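니베오 빌딩 입주사들, 와이파이 버리고 다시 선 꽂는다

무선의 시대가 왔다던 건물에서 랜선이 돌아왔다. 공유 오피스 니베오(Niveo)는 3월부터 전 층 책상에 유선 인터넷 단자를 다시 설치한다고 밝혔다. 2년 전 "선 없는 업무 환경"을 내걸고 벽면 단자를 석고보드로 말끔히 덮어 버린 바로 그 건물이다. 이번 공사의 첫 단계는 그 석고보드를 뜯는 일이다.

입주사들의 불만은 주로 오후 2시에 몰렸다. 점심을 먹고 돌아온 사람들이 한꺼번에 화상회의를 켜는 시간이다. 4층에 입주한 번역 회사 드레다리의 아르차나 바지파이 팀장은 "고객사 대표 얼굴이 멈춘 채로 계약 조건을 협의한 적이 있다"며 "표정을 읽을 수 없으니 오히려 협상은 수월했다"고 말했다. 같은 층의 디자이너 카일리 애슈비 씨는 신호가 가장 잘 잡히는 곳이 비상계단이라는 사실을 입주 첫 주에 알았다고 한다. 그 계단에는 지금도 방석이 놓여 있다.

설비를 맡은 드리스틱스(Dristix)는 책상 620곳에 단자를 하나씩 놓을 계획이다. 작업은 한 층씩 저녁 8시 이후에 진행한다. 케베츠웨 즈와네 현장 책임자는 "덮어 둔 단자 중 상당수는 살아 있을 것으로 본다"면서도 "석고보드 뒤에서 무엇이 나올지는 뜯어 봐야 안다"고 했다. 설계 도면은 지난번 공사 때 종이 없는 사무실을 추진하면서 함께 정리됐다.

무선망이 사라지는 것은 아니다. 회의실과 라운지에서는 기존 와이파이를 그대로 쓰고, 벽에 붙은 "자유롭게 연결되세요"라는 문구도 남는다. 다만 최근 나온 노트북 상당수에 랜 단자가 없어 입주사들은 변환 어댑터를 따로 구해야 한다. 1층 안내 데스크에서 어댑터 20개를 빌려주기로 했으나, 접수 첫날 오전에 모두 나갔다.
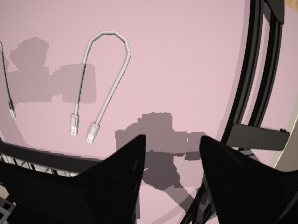 케이블도 입주사가 직접 사야 하나?
책상당 한 가닥은 니베오가 무상으로 제공하고, 추가분은 입주사가 부담한다. 길이는 2미터로 통일한다. 더 긴 선이 필요하면 관리실에 먼저 신청해야 한다.

루스 턴스톨 운영 이사는 이번 조치가 과거로 돌아가는 것이냐는 질문에 "유선은 안정성을 중시하는 프리미엄 옵션"이라고 답했다. 이용료 인상 여부는 공사가 끝난 뒤 공지한다.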